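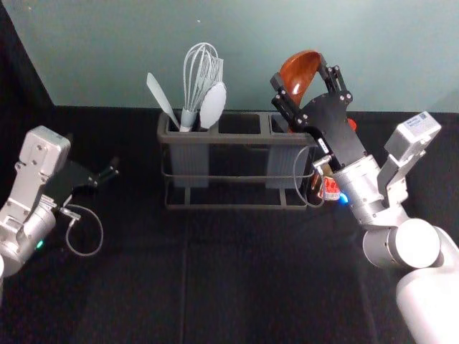 나무 국자를 집게로 잡고 있는 로봇의 오른팔. 손목 위에 상자 모양의 카메라 장치가 달려 있다.

어린이 과학 읽을거리
로봇 팔은 국자를 어떻게 잡을까요?
날로트니스 과학관 교육부

날로트니스 과학관은 2019년 6월에 로봇 연구실 공개 행사를 열었습니다. 구톰빌에 있는 초등학교의 어린이와 보호자 316명이 연구실을 찾아 로봇 팔이 조리 도구를 다루는 시연을 보았습니다. 이 글은 그때 어린이들이 많이 물어본 내용을 교육부에서 정리한 것입니다. 행사에 오지 못한 어린이도 읽을 수 있도록 어려운 말은 쉽게 풀어 썼습니다.

무엇을 보여 주는 시연이었나요?
시연의 이름은 '잔로 부엌 과제'입니다. 잔로는 과학관과 슈발리에 연구실이 함께 진행하는 연구의 이름입니다. 로봇이 해야 할 일은 간단합니다. 조리 도구를 집어서 통의 정해진 칸에 꽂거나, 꽂혀 있는 도구를 꺼내는 것입니다.
사람은 이런 일을 할 때 거의 생각을 하지 않습니다. 다른 사람과 이야기를 하면서도 숟가락을 통에 넣을 수 있습니다. 그러나 로봇은 도구가 어디에 있는지, 어느 쪽으로 기울어 있는지, 어디를 잡아야 하는지를 하나씩 알아내야 합니다. 그래서 연구원들은 부엌일을 로봇에게 좋은 연습 문제라고 여깁니다.

로봇의 손은 어떻게 생겼나요?
우리 손에는 손가락이 다섯 개 있습니다. 시연에 쓰인 로봇의 손에는 손가락이 두 개 있으며, 이런 손을 '그리퍼'라고 부릅니다. 그리퍼는 '꽉 잡는 것'이라는 뜻의 영어 낱말입니다. 두 손가락이 서로 가까워지면 물건을 잡고, 멀어지면 물건을 놓습니다. 빨래집게나 젓가락을 떠올리면 이해하기 쉽습니다.
손가락이 두 개이면 할 수 없는 일도 있습니다. 예를 들어 손안에서 연필을 빙글 돌려 고쳐 잡는 일은 매우 어렵습니다. 그 대신 움직임이 단순하여 연구원이 계산하기 쉽고, 고장이 났을 때 고치기도 수월합니다. 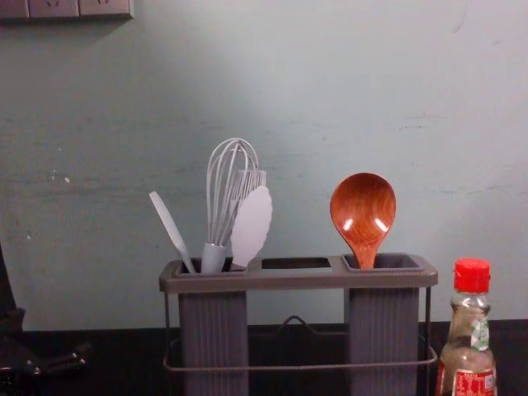
시연에 쓰인 조리 도구 통. 왼쪽 칸에는 회색 도구가, 오른쪽 칸에는 나무 숟가락이 꽂혀 있다.

로봇은 물건을 어떻게 보나요?
로봇에게는 카메라가 눈의 역할을 합니다. 카메라가 찍은 영상은 아주 작은 점으로 이루어져 있고, 컴퓨터는 점마다 색과 밝기를 숫자로 읽습니다. 그런 다음 "나무 색을 띤 둥근 부분이 오른쪽에 있다"와 같은 정보를 찾아냅니다.
거품기는 로봇이 보기에 까다로운 도구입니다. 가는 철사 사이로 뒤쪽 벽이 비쳐 보이기 때문에 어디까지가 거품기이고 어디부터가 벽인지 헷갈리기 쉽습니다. 색이 같은 도구가 겹쳐 있을 때도 마찬가지입니다. 회색 도구가 여럿 모여 있으면 컴퓨터가 둘을 하나로 잘못 볼 수 있습니다. 반들반들한 표면에 생기는 하얀 빛도 골칫거리입니다. 숟가락에 비친 빛은 숟가락의 무늬가 아니지만, 컴퓨터는 이것을 배워야 구별할 수 있습니다.
손목에 카메라를 달면 손이 물건에 다가갈수록 물건이 크게 보입니다. 머리 쪽에 있는 카메라는 넓은 곳을 한꺼번에 봅니다. 두 가지를 함께 쓰면 한쪽에서 가려진 부분을 다른 쪽에서 확인할 수 있습니다.

얼마나 세게 잡아야 하나요?
너무 살짝 잡으면 도구가 미끄러지고, 너무 세게 잡으면 도구나 손가락이 상합니다. 알맞은 힘은 물건마다 다릅니다. 나무 숟가락은 단단하지만 표면이 매끄러우면 돌아가기 쉽고, 머리 부분이 무거우면 아래로 기울 수도 있습니다. 연구원들은 로봇이 자루의 어느 곳을 잡을 때 덜 흔들리는지를 살펴 기록합니다.
집에서도 간단히 해 볼 수 있습니다. 숟가락 손잡이의 맨 끝을 두 손가락으로 잡아 보고, 다음에는 머리 가까이를 잡아 보십시오. 어느 쪽이 잘 버티는지 느껴질 것입니다. 두 번 모두 엄지와 집게손가락만 써야 합니다.

로봇은 어떻게 배우나요?
로봇도 연습을 합니다. 슈발리에 연구실은 공개 행사를 준비하면서 도구를 집고 꽂는 연습 기록 2386건을 모았습니다. 기록 한 건에는 팔이 움직인 길과 카메라에 찍힌 영상이 함께 들어 있습니다. 컴퓨터는 여러 기록을 비교하면서 어떤 모양의 도구를 어떤 방향에서 잡는 것이 좋은지 익힙니다.
잘된 기록만 쓰는 것은 아닙니다. 도구를 떨어뜨리거나 다른 칸에 넣은 기록도 따로 보관합니다. 라요시 헐라스 연구원은 시연을 마친 뒤 어린이들에게, 실패한 기록에 어떤 점이 어긋났는지 적어 두어야 다음 연습을 짤 수 있다고 설명하였습니다. 과학관에서는 이 기록표의 빈 양식을 교육실 입구에 놓아두었으니 필요한 학급은 가져가도 됩니다.

팔이 두 개인 까닭은 무엇인가요?
양손이 있으면 한 손으로 통을 붙들고 다른 손으로 도구를 넣을 수 있습니다. 멀리 있는 도구를 한 손에서 다른 손으로 넘겨줄 수도 있습니다. 다만 팔이 두 개이면 서로 부딪치지 않게 움직여야 합니다. 컴퓨터는 한쪽 팔이 지나갈 길을 정할 때 다른 쪽 팔의 자리까지 함께 계산합니다. 한쪽 팔이 일하는 동안 다른 쪽 팔이 가만히 기다리는 때가 많은 것도 이와 관계가 있습니다.

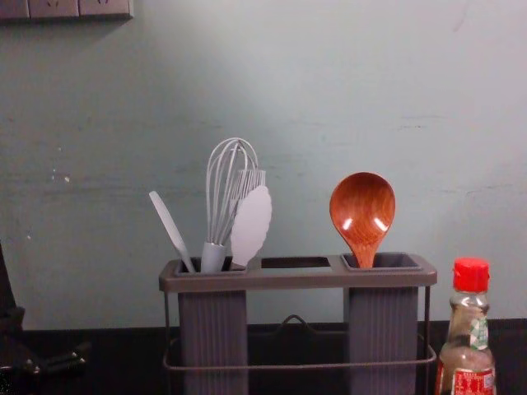
즈비그니에프 두데크는 시연을 본 뒤 방명록에, 로봇이 생각보다 천천히 움직여서 처음에는 답답했지만 보다 보니 다음에 무엇을 할지 맞혀 보는 재미가 있었다고 적었습니다. 그리고 빠른 로봇은 언제 볼 수 있는지 물었습니다.

교육부에서 답을 드립니다. 사람이 가까이에 있는 곳에서는 로봇 팔의 속도를 낮춥니다. 팔이 빠르면 멈추라는 명령을 받은 뒤에도 조금 더 나아가게 되므로, 관람하는 날에는 느린 속도로만 움직이도록 정해 두었습니다. 빠르게 움직이는 모습은 10월 행사에서 영상으로 소개할 예정입니다.

어린이들이 더 물어본 것
로봇은 국자와 숟가락을 구별할 수 있나요?
가르쳐 준 만큼 구별합니다. 사람도 머리가 깊은 나무 숟가락을 국자라고 부르기도 하고 숟가락이라고 부르기도 합니다. 로봇에게 가르칠 때는 연구원들이 먼저 이름을 하나로 정합니다.

로봇이 요리도 하나요?
잔로 연구에서는 요리를 하지 않습니다. 도구를 옮기고 정리하는 일만 다룹니다. 불이나 뜨거운 물을 쓰는 일은 안전 규칙이 따로 필요합니다.

로봇이 도구를 떨어뜨리면 누가 줍나요?
연구원이 팔을 멈춘 뒤에 줍습니다. 팔이 움직이는 동안에는 연구원도 탁자에 손을 넣지 않습니다.

낱말 풀이
그리퍼: 로봇 팔의 끝에 달려 물건을 잡는 부분.
관절: 팔이 꺾이거나 돌아가는 부분. 사람의 팔꿈치와 손목도 관절이다.
시연: 여러 사람 앞에서 실제로 해 보이는 것.

관람 안내
다음 공개 행사는 10월에 열립니다. 한 모둠은 10명까지이며, 모둠마다 보호자 또는 교사가 함께 들어와야 합니다. 연구실에서는 바닥에 표시된 노란 선 뒤에 서 주십시오. 끈이 긴 가방과 목도리는 입구의 보관함에 넣습니다. 사진 촬영은 할 수 있으나 섬광은 끄기 바랍니다. 학급 단위로 신청하려면 담임 교사가 과학관 교육부의 뤼시엔 테시에 앞으로 신청서를 보내야 합니다.

글: 오데트 베송
내용 확인: 슈발리에 연구실 과우르 그리피스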